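Pikari or Cuko fingers for rack work? 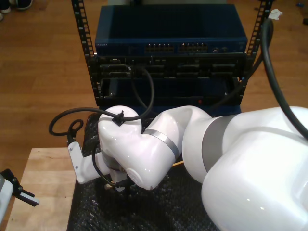
tinbark
Spent Saturday comparing the Pikari gripper with the Cuko for pulling and seating modules in a small open rack. Same program for each, 80 cycles. The Pikari dropped 5, all of them on the pull. My bigger worry is the cable – it goes over the top of the wrist with a single tie showing and a wide coil out to the left, and I don't trust that much slack near the switch ports.

mossgate
Shorten the loop. I had one that size snag on a rail at my old job and it bent the bracket.

tinbark
Shorten it and joint six runs out of travel. Tried that in May.

oldferry
Disagree with mossgate. Leave the slack and move the tie back up the forearm. What are you running for a controller?

tinbark
Sala. The Index box lost its tool offset whenever I swapped grippers.

mossgate
Never had that with Index, and mine did 1,008 swaps last year. Check your firmware.

oldferry
80 cycles won't tell you much either way. I'd want 1,000 before I picked a finger.

tinbark
Fair enough. Cuko goes back on tonight with the tie moved – will post the numbers.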